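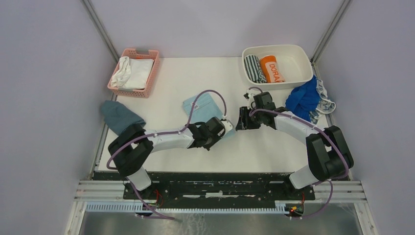 # Hultus Laundry Table Notes

Category: Textiles / Household / Data Cards
3 min read
Search this site... Go

This card describes the laundry part of Hultus. It was written by Ayodele Okafor, last edit 2018-06-03. Please read it before you use the labels, because the names of the cloths are not always the names you would choose at home.

The set has 314 entries. Of these, 276 have a full label and the others have only the name of the cloth.

## Containers

- `basket_pink`: plastic, with holes in the sides. White cloths go here.
- `tub_white`: rolled items go here. The striped navy-and-white roll and the orange roll with "DORA" on it are both in it.

## Cloth on the table

- `light_blue`: the cloth to be folded. The label `flat` means a long rectangle, and `square` means a folded piece with nearly equal sides.
- `gray_blue`: stays crumpled at the left wall. It is not part of the folding, so please do not label its shape.
- `bright_blue` and `blue_pattern`: these lie together near the right wall. One is plain blue, the other is white with blue pattern. When they overlap, we write both names with a plus sign.
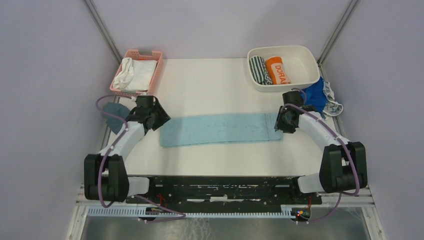 ## Known problems

- In older entries from December the tub is called `tray`. It is the same container.
- Garba and Pravitz lists use "roll" also for loosely folded socks. We do not.
- The Farnier color names were removed in version 2. If your script still asks for them, it will get an empty field.

## Corrections

Send the entry number and the label which you think is right. One message for each entry is easier for me.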